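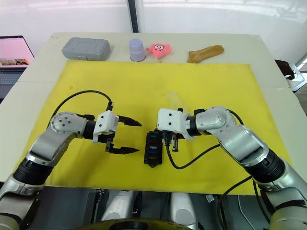 Marnel table, house rules, second version
Thursday, started 9:40

I write the rules again from the beginning, because the first version was made for one arm and we have used two since February. Llinos Skyrme read the old sheet yesterday and put question marks at almost every point. Most of her questions are included now. Where we do not agree I wrote both opinions.

1. Who holds the stop
One person holds the stop button during any movement of the arms, and this person does not type. In the old sheet it was written "the operator should be near the stop". Near is not a rule. Llinos wants the holder to say "ready" aloud before each start. I find it a little too much for short moves, but I will do it for two weeks and then we see.

2. Speed
With a person at the table: 15 percent of the full speed, for both arms. With everybody behind the line: up to 70 percent. There is no value in between for special cases. The Parsons people have three levels on their cell and they told me that the middle one is used for everything.

3. Hands
No hand goes inside the reach of an arm if this arm is enabled. Paused in the software is the same as enabled. For moving a joint by hand, first disable it, look at the lamp on the controller, then touch. Hold the link and keep the fingers away from the joint gap. Watches and bracelets come off before reaching in. This was not in the first version, and we all forget it, I also.

4. Two arms on one part
When the grippers come together over a small part like the fuse box, only one of them closes first. The other one waits with open fingers until the first grip is confirmed on the screen. The smallest distance between the two gripper housings is set in the configuration file and it is not changed during a session. If the task needs less distance, we stop and write a new task.

Open point: Llinos would like the same limit for the wrist joints. I think the elbow is the bigger problem on this table. To test on both sides.

5. Cables
Cables over the mat must have a loop long enough for the full turn of the wrist, and not longer. Before the first run, move each arm slowly through its range and watch the cable only, not the gripper. A cable that lies across the mat is moved away from the working area or it is written in the log with its position. 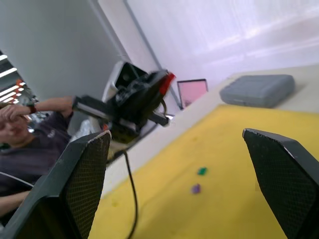

Wrist view with the fingers open. Green and purple block on the yellow mat, cable on the left, other arm behind.

6. Gripper fingers
Check the mesh surface and the top edge at the beginning of the day. Small light scratches on the edge are allowed. A loose corner of the mesh is not allowed. Change the pads after 500 grips also if they look good. The counter is reset by the person who changed them, with initials.

7. Table
Objects which are not in the task stay beyond the far edge of the mat. Laptop beside or behind the mat, never on it. Bags and plastic sheets should not be by the arm base, and I must say that we are not good in this one.

8. After a stop
Wait 5 minutes before the restart if the reason is not known, and use this time for writing down what each person saw. Do not talk about it first, please write first. The Staltero form is too long for this purpose, I made a half page one and it is in the Plasaletti folder with the old sheet.

11:20. Read points 1 to 4 with Llinos. She asks who is allowed to change the speed limit. Now it is anybody with the password, so everybody. To be added as point 9.

Still to do: print in large letters for the wall, correct the date on the pad log, ask for a second stop button on a longer cable.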